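Best way to store and clean play kitchen food?
Posted in Home & Family > Toys and Playrooms
1,161 views

Szu-yu Fang
Hi everybody, first time asking something here, so forgive me if this has come up before. We have slowly ended up with a lot of pretend food and kitchen things, some from my sister, some from yard sales, and I want to get it all sorted before my niece and nephew come to stay in April. Right now I have everything out on the white table and I keep going back and forth about what goes with what.
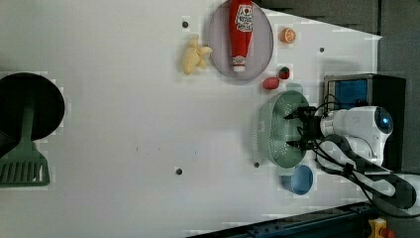
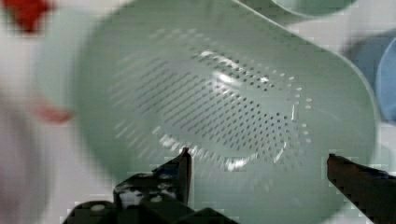
My first thought was one big bin, but then the little things like the strawberry sink to the bottom and the orange half always goes missing when you want it. My second thought was to use the green colander as the fruit bowl, so it has a job even when no one is cooking. Would that work, or will it just get dumped out every time? I'd also love to know how you all clean this stuff. The pan and the cup seem easy enough, but I have a yellow plush food piece too and I'm nervous about washing it with the rest. Thank you so much, I know this is a small problem to have!

Julo
Just throw it all in a bin. They dump it out anyway. Ours lived in a shoebox for years and the kids turned out fine lol

Davosska
Hi Szu-yu, and welcome! I ran a little home daycare for 8 years, so I have washed more pretend strawberries than I care to remember, and I'm happy to tell you what we settled on.

I like your colander idea very much. Children love having a bowl they can carry to the "sink," and small fruit is easy to find in it. It will get dumped, yes, but it's a quick thing to fill back up, and even a toddler can help with that. I would keep the plate, the pan and the cup together on a low shelf where they can be reached, and put the spatula in the pan. The ketchup bottle can stand next to them (mine always wanted to be with the plates, don't ask me why).

For cleaning, hard plastic pieces get warm water and a drop of dish soap, then a rinse and a good long dry on a towel. Check for holes or seams first, since water gets inside and then you have a smell. Anything plush I kept well away from the sink. Look for a tag, and if there isn't one, dab it with a damp cloth and let it air out overnight. I did mine every Monday after lunch, and more often when somebody had a cold.

Have a lovely visit with the little ones!

Chuang
Agree with the above, but I'd use 2 bins as well, one for food and one for dishes, and tape a drawing on the front of each. Mesh bags work for the small fruit if the colander gets taken over for soup.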